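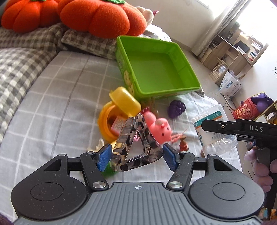

Small Items in Shared Bedrooms: A Study of Sorting and Storage
Student Project Report, Gedum College
Submitted Sat 11 November

1. Background

Students living in the Werent and Carrasco residences reported in August that small personal belongings were the hardest things to keep in order. Larger items such as bedding and clothing generally had a fixed place. Hair clips, cotton swabs, small toys and figurines did not, and tended to collect on desks and beds.

The project examined whether a simple sorting routine, carried out on the bed with one open bin, would be practical for residents with limited shelf space.

2. Method

Participating residents emptied their small belongings onto the bedsheet and sorted them into three groups: items used daily, items kept for display or sentiment, and items to be given away. A square plastic bin was used for the second group. Items already in their own tub, such as cotton swabs, were left in it. Cushions and plush toys were moved towards the pillow to clear a working area. A total of 326 items were recorded across both residences.

3. Results

Of the items recorded, 150 were placed in the display group and 96 were returned to daily use. The remainder were set aside for donation. Hair accessories were the most frequently misplaced category. Claw clips caught on string and lace when stored with other things, and several residents asked for a separate container.

Soft rubber and plastic toys were sorted quickly. Wooden figurines took longer, as their owners were often undecided.

4. Discussion

Light-coloured checked bedding made small clear or white items difficult to find. A plain, dark towel laid over the sheet was tried at Carrasco and is recommended. Bright bins were favoured over clear ones by most residents.

The Fendix drawer insert considered in the original proposal was not tested, as it did not fit the desks at Werent.

5. Further Work

The routine should be repeated after the summer break, with a second, smaller bin supplied for hair accessories. Copies of the recording sheet are held at the residence office.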